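Stitching practice room at Karabulut Hall to stay open in the evenings

Print this page | E-mail this story

Thursday
By our education reporter

The stitching practice room on the second floor of Karabulut Hall will stay open until 9 p.m. on weekdays from February, the Zosmont Surgical Skills Center in Sistdale has announced.

Until now the room has closed at 5 p.m., the hour when many of the people who want to use it are still on the wards. Surgical trainees asked for later hours last spring and again in the fall, and a trial on two evenings a week filled every slot.

The center is adding 44 places to its basic wound closure course at the same time. The course runs for 10 weeks and covers needle handling, the common knots, simple interrupted stitches and a running stitch. It is open to trainees from the Sistdale hospitals and, for the first time, to those from outlying clinics who can get a letter from a supervisor.

A place costs $142, unchanged from last year. The fee pays for thread, needles and practice pads. Trainees employed by a Sistdale hospital can claim it back through their department, and the center says the form for doing so is now a single page.

Most of the work is done on tissue pads with a short, straight incision across the middle. The learner brings the needle in on one side of the cut and out on the other, draws the thread through, ties, trims and moves along. The job sounds simple and takes up most of the first month.

Under the center's handbook, a needle is to be held by its curved body, back from the point, and turned through the tissue along its own curve. Pushing it straight bends the needle and tears the hole. Learners are also told to look at where the second pair of jaws is before they let go with the first. A needle that has been dropped has to be found before anything else happens, and the handbook gives that rule a page to itself.

Thread is the other difficulty. A long strand gets in the way and a short one runs out before the knot is down. The course starts people with longer strands than they will need and cuts the length in the fourth week.
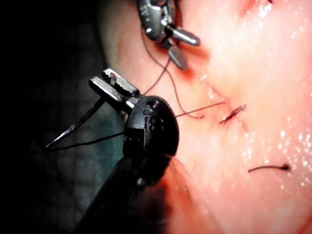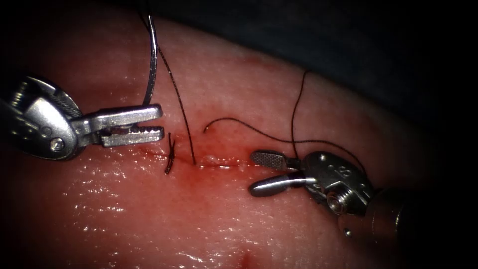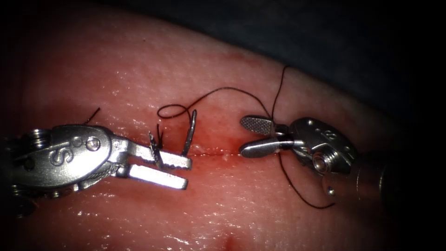 Inese Kairys said the knots had given her more trouble than the needle ever did. She told the center's open meeting that she had spent most of her first evenings pulling too hard, so that the edges of the cut bunched up and the pad puckered on either side. Her advice to anyone starting in February was to tie slowly, leave the edges just touching, and stop for the night once the hands get tired.

She also asked the center to keep the early morning session, which had been under review. It will stay, from 6:30 a.m. to 8 a.m., for people coming on or off shift.

The pads have been a sore point in the past. For a time last year the room ran short, and learners were using the same pad until there was hardly a clean stretch left to stitch. The center has now signed a supply agreement with Clalis for the whole of the coming year. Each learner will get a fresh pad at the start of every second session, and worn pads will be kept in a bin by the door for anyone who only wants to practice knots.

Moist pads will continue to be used alongside dry ones. Dry pads are easier to store and can be left out overnight, but several teachers argued that people who train only on them get a shock later on, when the surface is slick and shiny and the light bounces off it. Under the new plan, the first three weeks are dry and the rest are mixed.

There will be changes to how the work is checked. At present a teacher looks over a finished row of stitches and signs a card. From February, each learner will close three incisions of the same length in one sitting, and the teacher will look at the spacing, the depth of each bite, the length of the cut ends and whether the knots have slipped. Speed will be noted but will not count toward a pass. Some trainees had complained that the old system, in which a clock sat on the bench, led people to rush and leave gaps.

Anyone who does not pass may try again after a week, at no charge. A third attempt has to be booked with a teacher present.

The center says that it expects each learner to put in 50 hours of practice outside the taught sessions before taking the final check. That is more than the old course asked for, and it is the main reason given for the evening opening. The hours are recorded in a sign-in book and can be made up of sessions as short as half an hour.

Booking is by the slot, with one person to a bench. A slot lasts 90 minutes and may be extended if the next one is free. Those who fail to turn up twice without canceling will lose the right to book ahead for a month, though they may still walk in.

The room itself will close for four days at the end of January while the overhead lighting is replaced. Users have said for years that the present lights throw the far side of the pad into shadow and make dark thread hard to follow. The benches are not being changed. A request for more hooks for coats and bags has been passed to the building manager.

Used needles must go in the sharps boxes at the end of each bench and not in the general trash. The center reports that it found loose needles in the trash more than once in the past year – in one case by way of a cleaner's glove. No one was hurt. Offcuts of thread may go in the trash, and people are asked to pick them up off the bench before they leave.

Applications for the new places open on Monday at the front desk of Karabulut Hall. Those who were on the waiting list last fall will be offered a place first and do not need to apply again, but they should confirm by phone or in person. Places not confirmed within a week will be passed on.

The center will hold an open evening in the room before the course begins, with short demonstrations at 6 p.m. and 7:30 p.m. Visitors may try a few stitches themselves. No booking is needed.

Comments (5)

nightshift_r
Good news on the evenings. I did the two-night trial and it was always packed. Please keep the 6:30 start too, some of us finish at six and go straight there.

Old Mill Road
$142 is fair for what you get but the clinics outside town have no department to claim it back from. Will there be help for them? The story doesn't say.

tkl
Agree about dropping the clock. I was fast and my stitches were terrible. Took me two more tries to pass once I slowed down and measured the spacing by eye before each bite.

Second Year
Can someone confirm if hours from last fall count toward the 50? I have most of them in the old sign-in book and would hate to start over.

nightshift_r
@Second Year I asked at the desk and was told yes, if the page is signed. Take the book with you when you register.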